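Stostness 桌面机械臂工作站 设置与使用手册

第四章 桌面作业规范：布置、走线、示教与收工

适用对象：已经完成第三章安装与通电检查的操作员、实验室新成员、带课老师

终于到动手的部分了！前三章讲的都是螺丝、电源和网络，读起来确实有点闷，从本章开始，机械臂要在桌面上和真正的物件打交道了。盘子、碗、瓶子、海绵、玩具水果，这些东西看着简单，可一旦要求机械臂每次都稳稳当当地把它们拿起来、放下去，里面的学问就多了，也特别有意思。

本章的内容来自 Tadcombe 和 Erkedville 两个站点长期使用下来的做法，初稿由 Norbert Procházka 整理，Vicente Salinas 补充了走线和交接两节。两边的习惯原先差别不小，比如 Tadcombe 喜欢先摆物件再回零，Erkedville 坚持先回零再摆物件。合并时我们统一成了后一种，下文的步骤都按这个顺序写。

4.1 开始之前

请先通读本节，再走到桌边。第一次操作的人请找一位已经通过考核的同事在旁边陪同，陪同的人手要放在急停按钮够得着的地方，不要同时看手机或者处理别的工作。

1. 确认急停按钮处于弹起状态，按下一次，看控制界面是否立刻显示“已停止”，然后旋转复位。每次开工都要做，换人时也要做。

2. 确认底座固定螺栓没有松动。用手扶住底座轻轻推一下，不应有任何晃动。发现晃动时不要通电，回到 3.2 节重新紧固。

3. 摘下手链、长挂绳、围巾，长发扎好，袖口收紧。

4. 在控制界面中载入本工作站的配置文件。每台工作站的配置不同，请不要拷贝邻桌的文件来用，哪怕两台机器看起来一模一样。

5. 选择“低速”模式。新任务、新物件、新操作员，三种情况只要碰上一种，就从低速开始。

6. 执行回零。回零期间双手离开桌面，身体离开臂展范围。

注意：回零过程中若听到异响，立即按下急停，不要等动作走完。记录下当时的姿态和界面上的报错代码，再联系设备负责人。

7. 回零完成后，打开腕部相机，确认图像清晰、没有延迟。镜头上的指纹用镜头布擦，不要用纸巾，也不要喷清洁剂。

到这里，准备工作就做完了。熟练以后整个过程 8 分钟足够，第一次慢一点完全没关系，把每一步都看清楚比什么都强。

4.2 桌面分区

桌面按用途分成三个区：作业区、缓冲区和禁放区。分区不必贴满胶带，但每个操作员都要能随口说出边界在哪里。

作业区是夹爪能够以正常姿态到达、同时腕部相机能看清物件的那一片。任务要用到的物件都放在这里面。

缓冲区在作业区外圈，用来放本轮暂时不动的物件。缓冲区里的物件仍然会被相机看到，所以摆放也要登记，不能随手一推了事。

禁放区包括底座附近、肘部会扫过的位置，以及线缆的走向上。这几处不要放杯子、工具、笔记本电脑，也不要搭手。

摆放步骤：

1. 从任务单上找到本轮的布局编号，没有编号的自由布局请写“自由”，并在开始前存一张俯视照片。

2. 先放盘、碗等底面大的器皿，再放小物件。器皿之间留出夹爪张开后的宽度，夹爪张开的宽度请以界面上的实测值为准。

3. 放置带盖子的瓶子时，确认盖子拧紧。瓶子可以立着，也可以横放，两种姿态都是合格的布局，但要在记录里写明。横放时注意它会不会滚。

4. 海绵、布料一类的软物件，先抚平再放。软物件受压之后形状会变，连续抓取几次以后请看一眼，必要时换一块。

5. 小玩具放进碗里时，让它落在碗底，不要卡在碗沿。

6. 退后一步，从侧面看一遍高度。最高的物件顶端与机械臂巡航高度之间要留有余量。 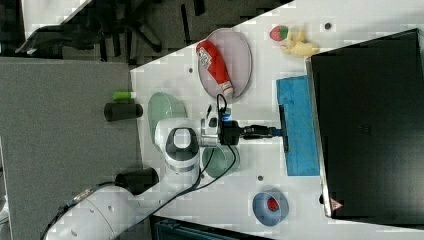
布局摆好以后，很多人会忍不住马上开跑，我们太理解这种心情了！不过请再花一点时间做一次“空走”：夹爪保持张开，以低速沿着计划路线走一遍，全程不抓任何东西。空走能暴露的问题多得惊人，比如肘部离器皿太近，比如线缆在某个姿态下绷紧，比如相机被自己的手腕挡住了视野。这些问题在空走时发现，挪一下盘子就解决了；等到抓取时才发现，常常就是一地碎片。

空走的判定标准：

机械臂任何部位与物件没有接触；

线缆全程保持松弛，没有勾挂；

腕部相机在接近目标时能看到目标的主要轮廓；

各关节没有触发限位警告。

四条都满足，空走才算通过。只要有一条不满足，调整布局后从头再走，不要只补走有问题的那一段。

提示：如果同一个布局反复通不过，先考虑改物件的位置，再考虑改路线。物件挪动一个手掌的距离，往往比改半天路线点管用。

4.3 线缆管理

线缆是桌面机械臂上最容易被忽略的部件，偏偏也是我们维修登记表上出现次数最多的一项。Vicente Salinas 的原话是：“关节坏了大家都会报修，线磨破了大家都以为还能再用一天。”所以这一节请认真读。

1. 腕部相机的线缆要留出活动余量，让它在手腕转到两侧极限时都不受拉力。余量也不能过大，过长的线圈会垂到物件上，把轻的东西带倒。

2. 线缆经过肘部时，检查它在弯曲和伸直两种姿态下的位置，确认不会被夹进关节缝隙。

3. 线缆离开桌面的地方不要直接压在桌沿的棱上。可以加护角，也可以用软扎带固定在桌下。

4. 扎带只用魔术贴或软质的，不用硬塑料扎带。硬扎带勒紧以后，内部线芯受损从外面看不出来。

5. 桌下的收纳箱、椅子轮子不得压线。开工前弯下腰看一眼，养成习惯就好。

警告：通电状态下禁止插拔腕部接头。必须更换时，先停机，再断电，等指示灯全部熄灭后操作。

线缆外皮出现发白、裂口、压痕中的任何一种，都按需要更换处理。请不要用胶布缠一缠继续用。

4.4 首次抓取

空走通过，线缆也检查过了，可以抓东西了。第一次看着夹爪合拢、稳稳托起一个物件，真的会让人高兴好半天。下面以一块长方形的软物件为目标，它不怕摔，也不怕夹，很适合练手。

1. 保持低速，将夹爪移到目标上方，停住。

2. 通过腕部画面调整手腕角度，让两指分别对准目标的两条长边。

3. 缓慢下降。指尖接近桌面时改用点动，每次只走一小步，指尖不得触碰桌面。

4. 闭合夹爪，力度从最低档开始。若拿不起来，每次加一档，不要跳档。

5. 抬起一小段后停留 2 秒，观察目标是否下滑或者转动。

6. 平移到放置点上方，下降，松开，再垂直抬起。松开之后先抬起再平移，避免指尖把物件拖走。

7. 回到准备姿态，登记本次结果。

其他物件的力度要点：

塑料瓶：夹中段，避开瓶盖。横放的瓶子从上方夹，两指与瓶身垂直，夹住后再检查重心有没有偏到一侧。

盘子：夹边沿，深度以不碰到盘底为准。盘上有东西时不得夹盘，先把上面的东西移走。

碗：一指在内，一指在外，夹碗壁。浅碗的边很滑，请在记录里注明使用的指套型号。

玩具水果：外形不规则，每次摆放的朝向会影响成功率，请不要总是摆成最好抓的那一面。只在舒服的角度下练习，得到的结果会过于乐观，换一个人来摆就露馅了。

最后这一条值得多说几句。Norbert 在 Sikder 项目里统计过一批抓取记录，某位操作员的成功率高达 93%，全组都很羡慕。后来换了另一位同事摆物件，同一套程序、同一台机械臂，成功率掉到了 58%。差别出在摆放上：前一位总是不自觉地把物件转到顺手的方向。从那以后，Sikder 的任务单上多了一栏“摆放人”，我们也把它写进了规范。摆放的人和操作的人最好轮换，实在只有一个人时，请按任务单上给出的朝向逐个摆，不要凭感觉。

4.5 运行中的行为守则

机械臂在动的时候，人应该做什么、不应该做什么，请所有人一起遵守，来访者也不例外。

1. 机械臂运动期间，手不得伸入作业区。物件倒了、滚了，都先暂停再扶。

2. 暂停不等于停机。暂停状态下机械臂仍然带电保持姿态，伸手之前请确认界面显示“已暂停”，并且口头告知同伴。

3. 伸手进去的人拥有恢复运行的决定权。别人不得替他按“继续”。

4. 桌边同时站立的人不超过 2 名，其余的人退到臂展范围以外观看。

5. 桌面上不放饮料。这一条没有例外。

6. 操作员离开座位，哪怕只是去接个电话，也要先让机械臂回到准备姿态，再切到停机。

7. 坐在带轮的办公椅上操作时，注意椅子不要滑进臂展范围。示教阶段建议站着。

注意：发生碰撞以后，即使外观完好，也要执行一次回零和一次空走才能继续。碰撞会让关节零点产生微小偏移，当时看不出来，过一会儿就会在抓取高度上体现出来。

4.6 记录怎么写

好的记录能让三个月以后的自己少掉很多头发。每轮任务结束后立即填写，不要攒到下班。

必填：工作站名称、操作人、摆放人、布局编号、速度模式、夹爪力度档位、结果。

失败时加填：失败发生在哪一步、物件当时的姿态、是否有人为干预。

“人为干预”请从宽认定。中途扶正过物件算干预，拨开过线缆算干预，暂停后挪动过盘子也算干预。有干预的那一轮照常保留，标注清楚即可，千万不要删掉。失败的记录同样珍贵，下一版夹取策略里好几处改进，都是从失败记录里翻出来的。

填写示例：

工作站 Tadcombe，低速，力度二档，目标为碗中的小玩具。下降时指尖碰到碗沿，碗移动，暂停。未扶正，按失败登记。

这样写就很好，简单、具体，别人一看就知道发生了什么。

4.7 收工与交接

1. 机械臂回到收纳姿态，夹爪半开，不要完全夹紧存放。

2. 停机，断电，等待指示灯熄灭。

3. 收起全部物件，按类别放回箱内。瓶子、盘碗用微湿的布擦过再收，软物件晾干再收。

4. 清点地面。笔、胶棒、小零件很容易滚到桌下，请捡起来放好，免得下一位踩到，或者被椅子轮子碾过去。

5. 擦拭桌面和指套。桌面上的安装孔里容易积灰，用小刷子清一下，不要用金属工具去掏。

6. 松开并重新理顺线缆，检查外皮。

7. 在交接本上写明本班遇到的异常。没有异常也要写“无”，空着的格子会让下一位不知道您是没遇到，还是忘了写。

如果下一班的人已经到了，请当面交接，带对方看一遍急停、线缆和当天的布局。Erkedville 的做法是由接班的人来按急停做测试，交班的人在旁边看界面，一来一回两边都放心，推荐各站点照着试试。

4.8 常见问题

现象：夹爪闭合后物件被推走，没有夹住。
处理：检查目标是否处在两指正中。多数情况是手腕角度偏了一点，返回 4.4 节第 2 步重新对准。

现象：腕部画面间歇性卡顿。
处理：停机断电后检查接头是否插到底，再检查线缆有无压痕。排除以上两项后联系设备负责人。

现象：空走正常，带物件运行时碰到旁边的器皿。
处理：夹着物件时占用的空间比空爪大，请按物件的最长边重新留间距，再以低速试一次。

现象：同一高度的抓取，上午正常，下午指尖偏低。
处理：询问中间是否发生过碰撞，重新回零。仍然偏低时，按 3.5 节做高度标定。

现象：抬起后物件慢慢转动。
处理：夹持点离重心太远，向中间移动。力度不要盲目加大，软物件加力以后反而会从指间挤出来。

完成本章全部步骤并通过一次陪同操作的人，可以在培训表上申请独立操作资格。每年 9 月各站点会重新核对一次资格名单，届时请带上您的记录本。下一章介绍多物件连续任务的编排，在那之前，请先把单个物件的抓取练熟，祝您玩得开心！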